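Ata da reunião da comissão técnica do Clube Atlético Pleva — preparação da pré-época, secção de futebol

Data: 9 de junho de 2021
Local: sala de reuniões do complexo de Alville
Presentes: equipa técnica principal, departamento médico, coordenação de formação, secretaria

**1. Composição do plantel**

Foi apresentada a lista provisória de inscritos. O plantel sénior conta com 30 jogadores sob contrato, dos quais dois regressam de empréstimo ao Isano. A equipa técnica pretende fechar a lista antes do estágio de julho. As posições de lateral esquerdo e de segundo guarda-redes continuam em aberto.
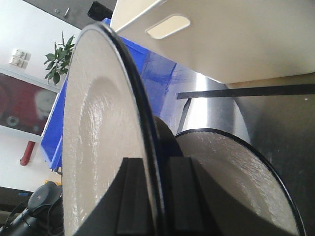
Quando fica decidida a posição de segundo guarda-redes?
A decisão será tomada após o segundo jogo de preparação, com base no relatório do treinador de guarda-redes.

**2. Calendário de preparação**

- Testes físicos no primeiro dia de trabalhos, com repetição ao 13.º dia.
- Jogo-treino com o Isano, à porta fechada, em Alville. Três partes de 30 minutos.
- Segundo jogo de preparação em campo adversário, contra o Xia. Falta confirmar a hora e a equipa de arbitragem.

Registou-se que o relvado principal só fica disponível depois da ressementeira. Até lá, os treinos decorrem no campo n.º 2.
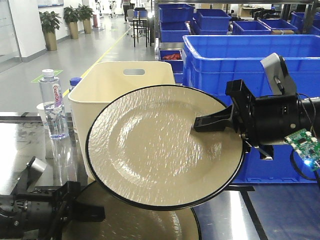 **3. Departamento médico**

Um médio mantém-se em recuperação de lesão muscular na coxa direita e fará trabalho condicionado na primeira semana. O departamento pediu acesso aos dados de carga no próprio dia de cada sessão — até agora chegavam na manhã seguinte. Aprovado.

**4. Integração de juniores**

A coordenação de formação propôs a subida de dois juniores ao estágio, um central e um extremo. A proposta foi aceite, sem alteração do estatuto contratual. 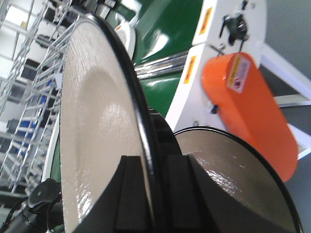
Os juniores contam para o limite de inscrições?
Enquanto mantiverem a inscrição no escalão de formação, ficam fora da lista sénior, mas podem ser utilizados nos jogos de preparação.

**5. Outros assuntos**

A secretaria comunicou a venda de 174 lugares anuais na bancada lateral. O preço para sócios não sofre alteração.

**Ações pendentes**

- Confirmar a hora do jogo com o Xia: secretaria.
- Enviar o plano de cargas da primeira semana: equipa técnica.
- Rever o protocolo de regresso à competição: departamento médico.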